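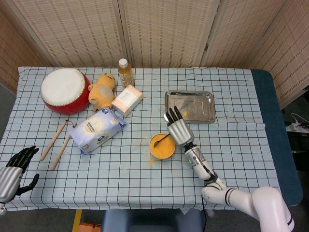 Ngozi Anozie wrote:

> We have been offered a Stotuven kit on the same trial terms Plenham had, and I have to say yes or no by Friday. The Pradholm people were helpful on the phone, but most of what I got was the brochure read aloud. Before I sign anything I would like to hear from a group that has had one on the floor.
>
> Our main use would be moving dry powders with ordinary spoons and trays, the ones we already own. The brochure makes a lot of this. Does it do it?

It does it, with limits. We had the two-arm version at Plenham for 18 working days and most of that time went on one job: take the spoon out of the bowl, carry a load of powder to the steel tray, tip it, put the spoon back. We logged 281 tries. In 70 of them it either lost the spoon or put enough powder on the cloth that we marked the try as failed. The rest we would accept, though some were slow.

The arm was rarely to blame. It goes to the same place every time, near enough. Trouble starts at the fingers, when the spoon has a thin handle and is resting in the bowl at an angle. If the handle has slid around the rim a little between tries, the hand closes in the right spot for where it used to be. Pradholm's answer is to run the search step before every pick, and that does help, but it adds time to each cycle and you have to turn it on yourself. It should be the default.

The other thing to know is that the steel tray confused it at first. Bright metal under overhead lights gave us bad height readings and the hand stopped too high before tipping. We turned off the row of lights over the table and the problem went down a lot. There is a setting for shiny surfaces in the manual, but the manual is 302 pages with no index and we found it in the second week.

> How much of the setup can be done by people who don't write code?

More than I thought. You teach a job by moving the arms through it, then fix up the steps in a list on the screen. Two of our lab assistants had a drawer-opening job working by the end of their first afternoon. What they could not do alone was the hand calibration. It asks for values that are on a sheet packed with the hands, and then it asks for them again in a different order. Have the sheet open next to you and read the labels, not the order.

Renaming a job also breaks any other job that calls it. There is no warning. I reported this and was told it is fixed in the next release, with no date given.

> Do the hands hold up? They are the most expensive part of the quote and I don't want to be sending them back every month.

We did not break one. The fingers on the right hand got stiff near the end and came back after cleaning. Fine powder gets into the joints if you let it, and the kit does not come with covers. I would ask for covers in writing as part of the deal. If they say gloves will do, ask which gloves they have tested, and what it does to the grip settings. We tried a thin pair and had to redo every grip.

With bigger things the hands are good. Bottles and soft toys gave us very little trouble. Small boxes were fine from the side and poor from the top. Drumsticks were harder than I expected, for the same reason as the spoon: anything thin lying flat on a cloth is hard to get a fingertip under. A tablecloth makes it worse in one way and better in another - the finger can press down into it a bit, but then the cloth bunches and everything on it moves. Use clips, or go without a cloth.

> What about space? Our room is small.

Allow more than the drawing says. The drawing covers the reach of the arms and leaves out the cables. The forearm cable hangs down and on our table it brushed the front edge on low moves. We ended up putting a height limit on that side. You also want to be able to walk behind the table without stepping over anything, so plan where the cables go before the thing arrives. We used folding dividers around the work area and they were enough to keep the background steady for the cameras.

> Is the support contract worth having?

For the first few months, yes. We sent four questions. Three came back the same day with a real answer. The fourth, about the tray, came back with a link to the manual. After that I don't know, the trial was over. If you can get the contract by the quarter and not by the year, do that.

> Would you buy it?

We have asked for a price on one, without the second pair of hands. For powder work alone I would not buy it today. One bad try in four is too many if a person has to stand there and sweep up. If you have a mix of jobs and powder is one of them, it makes more sense. I would take the trial in your place. Bring your own spoons, bowls and trays on the first day and refuse to use theirs. The demo set has thick handles and you will learn nothing from it.

Things I would get in writing before you sign: who pays return shipping, whether the log files stay with you when the kit goes back, and whether the finger covers are included. We had to ask twice for our logs.

I can send the job file for the spoon task if you want it. It was made on the older software, so you may have to re-teach the tipping step. Let me know which version they are shipping you and I'll check it against ours.

Onyeka
Plenham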